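Notebook, January, Saturday, started 7:40 am

Sourdough rye trials, batch 2. Very happy with this one! The new starter from Felicja (she calls it Raswood, after the street she grew up on) doubled overnight even with the window side of the kitchen being as cold as it is. Smells like green apples and a little like yogurt.

Mixed 251 g of dark rye with the same weight of water, plus the starter, and left it covered until lunch. Max F. wanted caraway. I said no caraway until we know what the plain loaf does, so he gets his in batch 3.

Dough is still sticky as glue. Wet hands and a wet scraper are the only way, and I stopped fighting it and just smoothed it into the tin like cement — much better top than last time, no big tear down the side.

Baked until the probe read 98 C in the middle. Last batch I pulled it early and the crumb was gummy for two days, so I'm sticking with this. Crust went a gorgeous dark brown, almost black at the corners.

Gifty cut the end off before it had cooled (Gifty!!) and it squashed a bit, but the flavor is there already. Sour, malty, a bit sweet. The rest is wrapped in a towel until tomorrow.

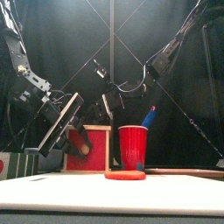 To try next: scald around 70 g of the flour with boiling water the night before. Fidel swears it keeps the loaf moist all week, and his loaves really are that good, so I believe him. Also want a longer final rise, maybe an extra half hour, and see if the top domes more.

Need to buy: coarse rye, caraway, another tin the same size as the old one. Ask Ikhsan where he got his.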